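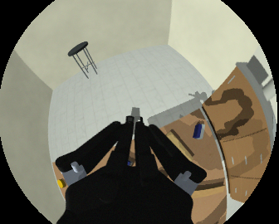 How do I get a wobbly wooden dresser to sit level on an old floor?

Posted in: Home & Garden > Furniture > Repairs

sedgehopper

Hi all, hoping someone has dealt with this. I bought a secondhand dresser when I moved into my place in Sedton and it rocks like crazy. Every time I open the top drawer the whole thing tips forward a tiny bit and then clunks back. My bedroom is upstairs, the house is old, and the floor slopes toward the window -- you can put a marble down by the door and it'll roll to the other side all by itself.

I've tried folded cardboard under the front left leg. It worked for maybe a week and then squished flat. I tried a second piece on top of the first and now it looks terrible and still rocks. I also can't tell if it's the floor or if one of the legs is shorter than the others, and I don't know how you'd even check that. The dresser is 30 inches wide and pretty tall, and it weighs a ton once it's full of sweaters.

I'm renting so I can't do anything to the floor, and I'd like to not wreck the dresser either because I really do love it. It's a Babalola, one of the older ones with the little round feet. Is there something I can buy for this? Should I be sawing a leg? Please say no to sawing a leg.

3 people found this useful

fusedau_fan_5

get some shims from the hardware store, they're cheap. done

1 person found this useful

oldporchlight

No sawing! Put the saw away. I went down that road with a kitchen table once, took a little off one leg, then a little off the opposite one, and ended up with a table that was lower than when I started and rocked in a whole new direction. My sister has it now and uses it for plants.

First figure out whether you've got a floor problem or a leg problem. Empty the drawers and take them out, then get someone to help you turn the dresser a half turn so the back faces out. If the same leg is still up in the air, it's the leg. If the wobble stays at the same spot in the room and a different leg is floating, it's the floor. From what you said about the marble I'd bet on the floor, but a slope on its own doesn't make furniture rock, it only makes it lean. Rocking means there's a dip or a hump somewhere under one foot. Sometimes it's just the edge of one board standing up a hair, and sliding the dresser over a couple of inches fixes the whole business for free. Try that before you spend anything!

If sliding it doesn't help, shims are fine, the person above is right, but get the hard plastic kind. The wood ones work too, only they can slip out from a round foot when you bump it with the vacuum. Push one in until the rocking stops, then stop pushing. People keep going and then it rocks the other way. Mark it with a pencil where it meets the foot, pull it out, score it along the line with a utility knife, snap it and put it back. You won't see it unless you're lying on the floor.

The other way is screw-in leveling feet, where you turn them up or down. I put them on a bookcase when I lived over in Irkport and they were great, but you have to drill into the bottom of each leg, and on an older Babalola I personally wouldn't.

Now the part I'd worry about more than the clunk. A tall dresser that tips forward when you open the top drawer is a dresser that can come all the way over. Please strap it to the wall. Your landlord should be okay with two little screw holes in a stud (ask first, mine was -- he even lent me his stud finder). And put the heavy sweaters in the bottom drawers and the socks and stuff up top. With a floor that falls away toward the window, I'd also stand it so its back is on the low side, against the window wall if there's room, so it leans back and not out at you.

12 people found this useful

sedgehopper

Update, I moved it three inches to the left and the rocking is almost gone?? There was a board edge right under that foot. One plastic shim took care of the rest. Landlord said yes to the strap, so I'm doing that tonight. Thank you!!

Tags: dresser, uneven floor, shims, renting, furniture safety

Related threads
Drawer sticks only in July, what do I rub on it?
Getting a musty smell out of an old wardrobe
Best felt pads for heavy furniture
Can I paint over veneer without sanding?
Bed frame squeaks when I roll over

Contact us | Community rules | Privacy | Back to top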